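Slow hands make better lessons

Most of the argument about teaching robots by hand is about quantity. Husstead wants 2,000 demonstrations of each household task before it will train on any of them. I think that is the wrong place to spend the money, and I would rather have 100 careful ones.

I spent part of December at Wikeck going through recordings of table clearing. People did the jobs with a gripper in each hand. Putting chopsticks away in a holder was the task I kept going back to.

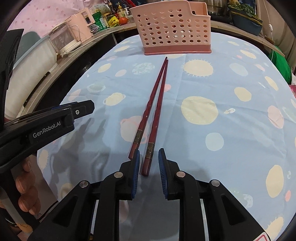
A thin stick lying flat on a cloth is hard to pick up with two rubber pads. A person who is paid by the recording learns to snatch at it. The stick usually ends up in the holder, so the attempt is marked as good, and the snatch goes into the training set with everything else.

Of the 1,505 attempts I looked at, the useful ones were mostly slow. The person lined up the fingers, closed them, and corrected if the stick rolled. A robot needs to see that correction.

Remote control has its own version of the problem. The delay makes people cautious, but they get tired, and after 40 minutes the work is poor. Flurnstead stops its operators well before that and pays them for the break. Others should do the same, and pay by the hour.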